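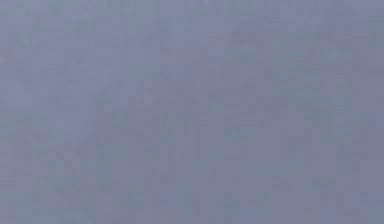

Trucos caseros para que el PC de jugar no suene como un secador

Llevo una temporada larga jugando por las noches en el salón, con la torre metida en el mueble de la tele, y entre el calor y el ruido aquello era un suplicio. Os cuento lo que he ido haciendo en casa, sin gastar casi nada, por si a alguien le sirve.

Lo primero, el polvo. Apago, desenchufo y saco la torre a la terraza (una vez lo hice encima de la alfombra y no se lo recomiendo a nadie). Una brocha de pintor nueva, de las blandas, va de maravilla para las rejillas y los filtros. Los filtros de malla los lavo en el fregadero con agua templada y una gota de lavavajillas, y los dejo secar hasta el día siguiente. Con el aire comprimido, ráfagas cortas y el bote siempre derecho. Y sujetad las aspas del ventilador con un dedo o con un palillo de los chinos, ¡que si no giran como locas!

Segundo, el mueble. El mío tiene trasera y la torre se ahogaba ahí dentro. Le abrí un hueco grande con una corona y lijé los bordes, y además la separé un palmo de la pared. Debajo le puse cuatro trozos de esterilla de yoga vieja, y ese zumbido que se notaba en toda la estantería ha desaparecido. Mi vecina Nazma Kanagaratnam lo hizo con fieltro adhesivo del de las patas de las sillas – también vale, aunque con el peso se acaba aplastando.

Los mandos. Para la mugre de las juntas, un palillo de madera, sin apretar. Para lo pegajoso, un bastoncillo apenas humedecido con alcohol isopropílico, nunca chorreando. Yo compro la botella de 500 ml y me dura una barbaridad. Las gomas de los joysticks, solo con un paño húmedo, que el alcohol las reseca.

El teclado lo desmonto en mayo y poco más. Antes de quitar las teclas le hago una foto con el móvil, que luego vienen los líos. Las teclas van a un bol con agua tibia y jabón, y después boca abajo sobre un trapo de cocina. La base no se moja, ojo.

Cables: los rollos de cartón del papel higiénico sirven para guardar los que no uso, con el nombre escrito a rotulador. Para los de detrás de la tele, tiras de velcro de las de huerto, cortadas a medida. Las bridas de plástico las dejé porque cada vez que cambiaba algo tenía que sacar las tijeras.

Y una cosa que me preguntáis mucho, lo de la aspiradora: yo la uso para el suelo de alrededor y para el mueble. Dentro de la torre no la meto.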